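Split ring

A split ring, in everyday language usually called a key ring, is a small ring made of metal wire or flat metal strip which is wound into a coil of two turns. The turns lie closely against each other, and the free ends are not welded. An object with a hole, such as a key or a tag, is pushed between the turns and moved along the coil until it hangs freely on the ring. The ring has no moving part and stays closed by its own spring force.

Terminology

The word "key ring" is used in two senses. In the narrow sense it means only the ring itself. In the wider sense it means the ring together with everything that hangs on it: keys, tags, a small torch, a souvenir. Manufacturers and hardware shops prefer "split ring" for the first sense. The word "keychain" is more common in American English and can be used even when there is no chain. Split rings should not be confused with jump rings, which have only one turn and a simple gap and are used mostly in jewellery.

Form and material

Most split rings are made of steel. Cheaper ones are plated with nickel, and better ones are of stainless steel or, less often, of brass. Two shapes of section are usual. Round wire is found in small rings for fishing lures and jewellery, while flat strip is common in rings for keys, as it is more comfortable in the pocket and the edges of the key do not catch on it so easily.

The size is given as the outer diameter in millimetres. Rings for a single tag can be very small. A ring of 50 mm is already considered large and is used by schools, hotels and building managers to hold many keys or several smaller rings together. A large ring is not always stronger than a small one, and the thickness of the strip is more important than the diameter.
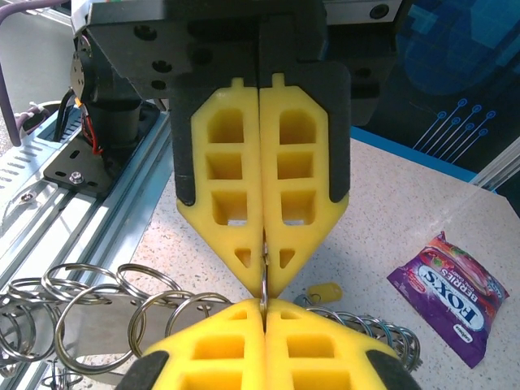 Opening and fitting

The ring is opened at the place where the outer end of the coil can be felt with the finger. The end is lifted with a fingernail, a coin or a thin blade, and the hole of the key is put over it. Then the key is turned round the ring until it comes out from between the turns. With stiff rings this can be difficult for children and for persons with weak hands. Special pliers exist for this purpose; one jaw has a small bent tooth which goes between the turns and holds them apart.

If a ring is opened too wide, the steel is bent beyond its elastic limit and the turns do not close again completely. Such a ring should be replaced, as keys with thin heads can slip off it.

Joining and storing rings

Split rings can be joined directly to each other. This is practical where keys must be divided into groups, for example one small ring for each floor of a building and one large ring for all of them. A small ring is easily taken off without disturbing the others. The disadvantage is that the rings turn and cross over each other, and a bunch with many of them becomes tangled.

Spare rings are commonly sold in bags of 100. In locksmith's shops they are often kept threaded on a rod, or on a bigger ring, sorted by diameter. When rings are kept loose in a drawer, the end of one ring may work itself between the turns of another.

Tags

A tag shows which door or cupboard the key belongs to. Common types are the stamped metal plate and the plastic tag, which is made in many colours and often has a paper label under a clear window. In the school at Kadthorpe, described by Érica Pimentel in her booklet "Keys and Their Keepers in Badlow", each colour stood for one part of the building, and yellow was reserved for the storerooms. It is usually recommended not to write the full address on a tag, so that a person who finds the key cannot use it.

Other uses

Besides keys, split rings are used on dog collars, for zip pulls, on fishing lures between the body and the hook, and for hanging pattern cards and fabric samples.

See also: Carabiner; Jump ring; Key cabinet; Lanyard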